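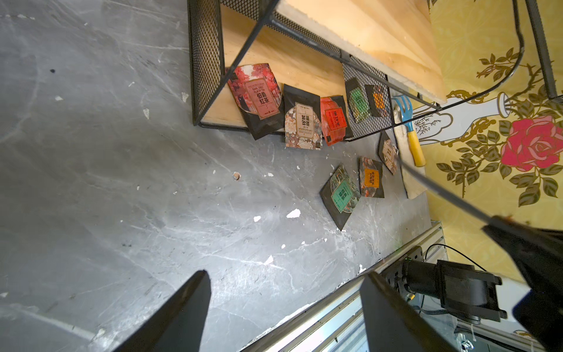
**hestley70:** How do you all keep single tea packets sorted without a big box for every kind?

**mudandmint:** Stand them up in a row by type, labels out, and put the oldest ones in front.

**pesosix:** I gave up on tins after I ended up with 3 of them, all half full of the same green. A mesh basket with a wood bottom works way better for me, and it wipes clean in a second. I do like them bunched in one corner, with the red pouch in with the dark ones so I can find it fast!

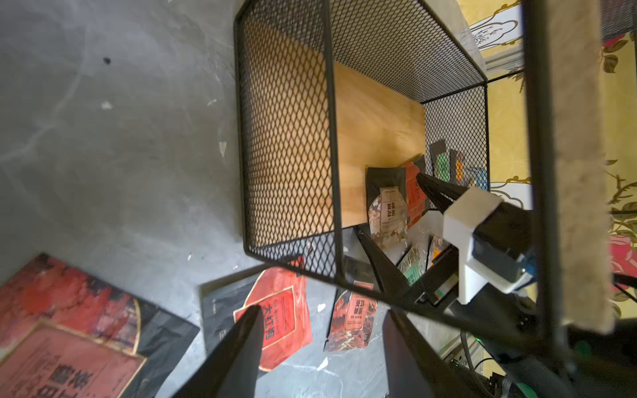 **mudandmint:** Bunching drives me nuts, sorry. My rule is black tea on one level, herbal on the other, and I've stuck to it since April. Mixing is fine if you want, and I see the Earl Grey and the chrysanthemum side by side on that lower shelf, but my herbal always picks up the bergamot smell. 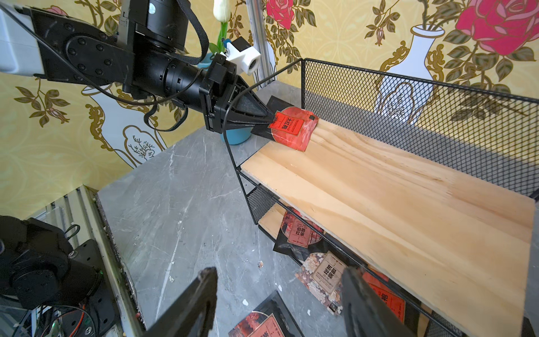
*Last edited by mudandmint at 9:40 pm*

**hestley70:** Sealed packets don't trade smells, come on. I'm putting my da hong pao up top and everything else below.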